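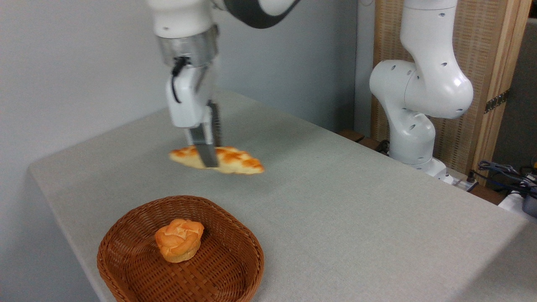
What should a small food business budget for when it buys a robot arm?

Budget for the arm, then set aside at least as much again for everything that goes around it, and plan for the second sum to be the one that overruns.

I have helped plan equipment purchases for bakeries and packing rooms for a good while, most recently at Dirkham, and the mistake I see most often is made before anyone has spoken to a supplier. Someone puts a single line in next year's plan that says "robot" with a price beside it. The price comes from a brochure. It covers the arm, the controller and sometimes a basic gripper, and it gets approved because it looks like the price of an oven.

An oven is a fair thing to buy that way. You know what goes in, you know what comes out, and the fitter has done it before. Putting pastries into a basket is a different sort of purchase. A croissant is not the same shape twice. A flat metal finger that holds one product well may mark the glaze on the next, and a softer pad has to be cleaned and replaced. Two finger designs for two products means two sets of spares. I would rather see the gripper as its own line, with its own contingency, than hidden in the arm.

Then there is time. At Dirkham we allowed 30 working hours for setting up and teaching. We used 200. Most of it went on small things: where the basket sits, how high to lift, how hard to close on something that crushes. Rasa Hunt, who ran the packing room, was released from her normal work for a good part of that, and her hours were in no budget at all. They should have been. The person who knows the product is the most expensive part of the installation and the easiest to leave out.

I also think firms buy too many arms too early. Stosteck quoted us for a pair, and the discount on the second was a decent one. Natnael Ejigu in accounts argued for one arm and a six-month wait. I disagreed with him at the time and I was wrong. Two arms sharing a table have to be kept out of each other's way, and that is programming time you pay for whether or not the second arm is earning. If one arm does well on one product, you will know what the second is for.

The usual objection is that a cautious purchase costs more in the end. Prices rise, the discount lapses, the installer has to come back. That is true, and I would still pay it. The return visit from Rebane, who did our fitting, came to £637. An arm standing idle for a winter costs a good deal more than that, and it puts people off the whole idea.

So my advice for anyone drawing up a plan before the February round is to ask for a trial with your own goods. Take 300 pieces from an ordinary morning's bake, misshapen ones included, and ask the supplier to handle all of them while you watch. Write down what gets dropped or squashed. If they want to use sample stock of their own, go elsewhere. If they charge for the trial, pay, and put it in the budget as the first line.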